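Small Objects and Table Settings
Gallery, Mevthorpe Lending Collection

The Mevthorpe Lending Collection holds some 3000 small household and decorative objects, which are lent to schools, libraries, theatre groups and residential homes across the district. This page belongs to the Table Settings section of the catalogue. It covers tableware, table coverings, seasonal ornaments and small figures, with notes on how they are grouped, borrowed and looked after.

Table Settings is the most frequently borrowed section after Textiles. Its contents are modest in value and were chosen for their colour and shape and for the ease with which they can be recognised across a room. Plates and dishes are for the most part plain. Ornaments are selected to be handled, and very fragile pieces are kept in the Study Drawers, which do not circulate.

Colour and Ground

The covering under a setting is treated as part of the setting. Borrowers who ask for tableware alone are encouraged to take a cloth as well, and the catalogue lists a suggested ground for each group of objects. Green is the most requested. Orange, yellow and pale purple all read clearly against it, and it serves equally well for a harvest table, a garden subject or a spring arrangement. Cloths are lent unpressed. Some folding and rumpling is to be expected in a fabric that travels, and borrowers who require a flat surface should allow time to iron it on arrival.

Hortensia Cabral, who prepared the colour notes for the section, recommends a dark backdrop behind a green ground where a setting will be seen from one side only. Black fabric is available in two widths and may be added to any loan without charge.
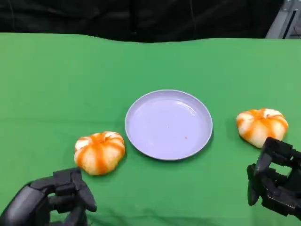

Seasonal ornaments are catalogued by subject and then by colour. The pumpkins and gourds form the largest group, and include plain orange, white, dark green and striped examples. They are requested well outside the fall, chiefly by teachers working on sorting and pattern, and for that reason they are kept on the open shelves throughout the year. Borrowers may reserve a matched pair or a mixed set. A matched pair is generally the better choice where objects are to be placed on either side of a plate or bowl, while the mixed sets suit a basket or a windowsill.

Ribbed forms should be packed with the top facing upward and a fold of tissue between each piece. Adhesive tape must not be applied directly to any ornament. Price stickers, name labels and modelling putty have all left marks on pieces in the past, and the cost of cleaning is now passed on to the borrower.

Plates and Dishes

The everyday plates were reorganised last January under the direction of Tihomir Petkov. They had previously been shelved by donor, an arrangement that made it difficult to assemble a setting without opening a great many boxes. They are now shelved by diameter and then by colour, from white through the pale tints to the stronger shades. Lavender, grey and cream occupy a single shelf, as the differences between them are slight under artificial light and borrowers often wish to compare them side by side.

Shallow plates with a raised rim are recommended for group work, particularly where small items will be moved on and off the plate in the course of a session. Deeper dishes are held separately. Those with a coloured interior appear in the catalogue under the colour of the inside, with the rim colour given second.

No plate or dish in the collection is certified for food use. They are intended for display and for handling, and should not be used to serve food under any circumstances, including at openings and receptions. Each piece should be wiped with a soft cloth before it is returned to its box. Crumbs, glitter and scraps of coloured paper are the most common findings on inspection.

Small Figures

The small figures were received in two lots. The first came from the former toy library at Medina House and consists largely of farm animals, boats and vehicles. The second was given by Santino Riquelme and includes bath toys, nesting figures and a number of birds. Both lots have been checked, cleaned and entered in the catalogue under the general heading Figures, Domestic.

Surface variation is recorded and left as found. Several of the soft toys show mottling or uneven colour, and the collection makes no attempt to correct this. Borrowers who require pieces of perfectly even colour should say so when making a reservation, and staff will do their best to find a suitable substitute.
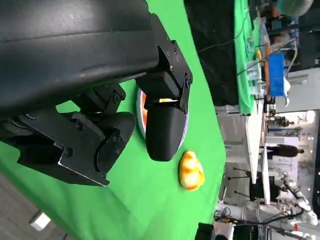 Yellow rubber duck with orange-tinged patches, beside a round dish with a pale rim. Green cloth ground.

Figures of this size are easily mislaid and are therefore lent in lidded boxes, with a contents card fixed inside the lid. The card is to be checked when the box is opened and again when it is closed. If a piece cannot be found, the box should be returned on the agreed date with a note on the card. A late return causes greater difficulty than a missing piece, as many boxes are promised to the next borrower on the following morning.

Arranging a Setting

A short guide by Efthymia Makris, Setting a Small Table, is enclosed with every loan from this section. It advises borrowers to begin with the cloth, to place the largest round piece near the middle, and to add ornaments one at a time. It further suggests leaving clear ground between objects so that each can be picked up without disturbing its neighbour. Groups that include young children or people with limited grip may prefer to work with fewer pieces and a wider spacing.

Mixed subjects are welcome. A pumpkin and a bath toy have no obvious connection, and that has proved useful in conversation groups, where participants are invited to say which object they would move and where they would put it. The guide contains further suggestions of this kind, contributed over the years by borrowers in Mevthorpe and Kunier.

Loans and Reservations

Objects from the Table Settings section may be borrowed for up to 31 days. A single loan may include no more than 25 pieces, counting each cloth as one piece. Renewals are granted where no other reservation is waiting. Requests should be made through the Flerura catalogue, quoting the shelf reference and the name of the borrowing organisation.

Collections and returns are accepted at the side entrance until 4 p.m. Boxes should be carried level. A trolley is kept inside the door, and borrowers are asked to leave it there when they have finished.

Damage should be reported at the time of return. Ordinary wear is expected and carries no charge. Breakages are assessed individually, and borrowers are asked to keep all fragments, however small.

Use of Photographs

Photographs on this page may be reproduced in school and library newsletters with the credit line Mevthorpe Lending Collection. Requests for any other use should be addressed to Domingo Montecinos, Collections Office.

Colours may appear slightly different on screen. Where an exact match is important, borrowers are advised to view the objects in person before making a reservation.

Related galleries: Textiles and Grounds; Baskets and Boxes; Kitchen Tools; Study Drawers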